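Stisen opens its automation room for an afternoon

Members who signed up for the winter site visit spent an afternoon at Stisen, where the packing side of the business has been trying out two-armed robots on small jobs that are still done by hand. We had more names than places this time. Those who missed out will get first call on the April visit to Fodell.

The visit started upstairs with coffee and a short talk by Mehwish Ansari, who runs the trials. Stisen assembles membership packs for hotels, gyms and clubs. Most of the steps went over to machines years ago: printing, cutting, folding, sealing. Putting cards into a wallet has stayed on the bench. The sleeves are soft, the cards are slick, and the wallets never land on the table quite the same way. A person does it without thinking. A machine has to find the opening of the sleeve first.

Ansari's group teaches the task by having an operator guide the arms through it many times over. The recordings are then used to train the controller. They had 3,049 recordings on the card task by the day of our visit, and she said a good share of the early ones were thrown out after the table was moved and the bins ended up in different places.

We then went down in two groups. The station is small, with a pair of arms at one table, each with its own camera at the wrist. Cards wait in open plastic bins along the far side, and the wallet is laid open in front of them. One arm goes for the card while the other looks after the wallet. It is slow work to watch. Ansari asked us to stay behind the tape and keep our hands off the table, and the second group was allowed to ask for changes to the setup, such as turning the wallet to a different angle.
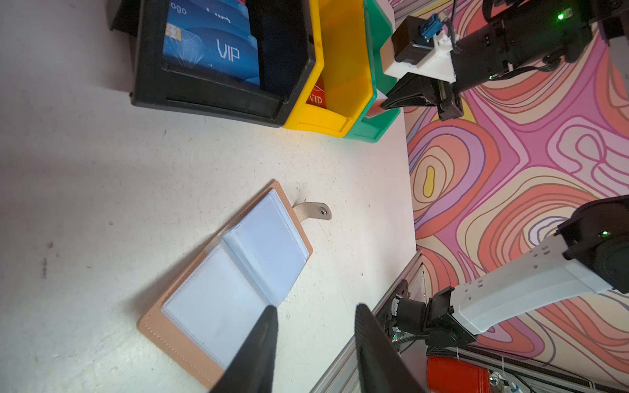 By Shahzad Minhas | Members' News | Jan 21, 2019

Several people asked why the wallet is placed on a slant. Ansari said that is on purpose, so the controller doesn't learn a single position. The backdrop with the pink and orange swirls is changed from time to time for the same reason.

Questions ran past the hour. The gripper fingers got the most interest, along with the cost of replacing them. Stisen has no date for moving the station onto the packing floor.

Slides from the talk are at the front desk. To put your name down for Fodell, reply to this newsletter.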